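Mikon opens the Wovness packed lunch table to everyone this February

For release: 7/10/26
From: Zuleica Honorato, Mikon

I've been packing lunches for most of my adult life, and I still get it wrong. The fruit leaks, the crispy thing goes soft, the sausage rolls into the corner and stays there until somebody opens the lid at noon. So I'm really pleased to be writing this one, because it's the first time I've been allowed to put my own bad habits into a press release!

Mikon is opening its packed lunch table at the Ogilvie building in Breltura to the public. We call it the Wovness table, after the street our old kitchen was on, and it has been running quietly for our own families for a while. From February anybody can book a place, bring whatever is left over from last night's tea and pack it into a lunch box with us. Places are free. There are 40 at each session, and children are welcome as long as they come with a grown-up.

What do we do there? We pack lunch. You get a plate of food, a box with a lid, and a pair of tongs, and off you go. Some people finish in the time it takes me to find my glasses, and others spend ages moving one sausage from side to side – both are fine by me.

I have become a bit of a bore on the subject of tongs. I used to pack everything with my fingers and a fork, and I'd squash half of it on the way in. Silicone tips are kinder to anything with a skin on it, and they don't scrape the inside of a plastic box. Smaller ones are better too, as you can get them down the side of a tray without knocking everything else about.

The other thing I go on about is the insert. A little tray inside the box keeps the dry food away from the rest, and it gives you an edge to pack against. I put the longest thing in first, up against the tray, then fill in round it. My mother did it the other way about and we argued over it for years, so do come and tell me if you're on her side.

We asked families who used the table last year to tell us how many lunches they had packed at home afterwards. The total came to 2,263, against 1,000 the year before, and we would like to see 2,956 by the end of the next run. I keep the tally on a sheet of card by the door and I get far too excited when it goes up.

You don't need to bring a box, although plenty of people like to use their own. Please do tell us about allergies when you book, and label anything you bring with nuts in it. Tables are wiped down between sessions, and hot drinks stay on the shelf by the window (my rule, and I break it more than anyone).

Booking opens at the Mikon front desk in the Ogilvie building, and by post if you'd rather. If you write for a local paper or a school newsletter, you're welcome to come and sit in on a session. I'll be there for all of them, probably with crumbs on my sleeve, and I'm happy to talk for as long as you can stand it.

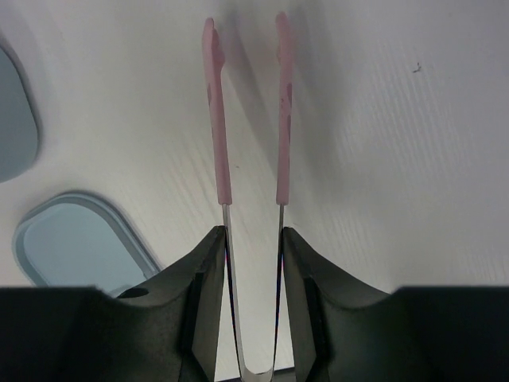
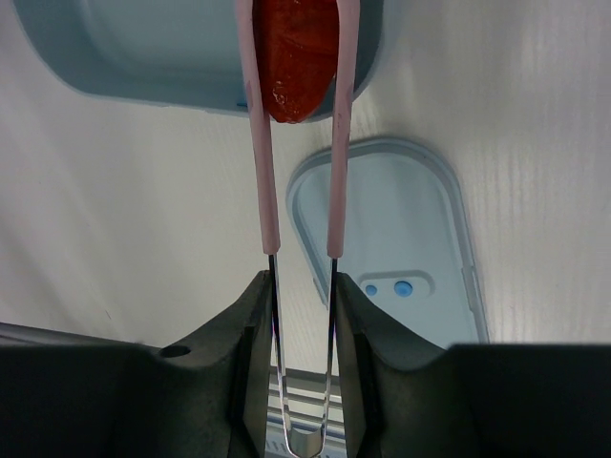
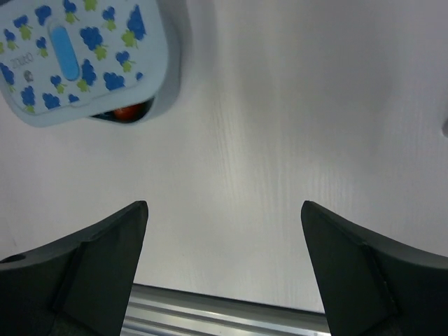
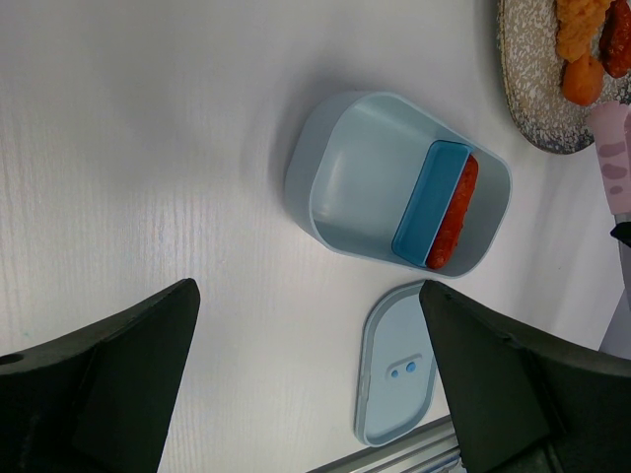

Tongs, lunch box and food at the Wovness table. Tongs in the first and second pictures, the blueberry lid in the third, the open box in the fourth. Pictures: Mikon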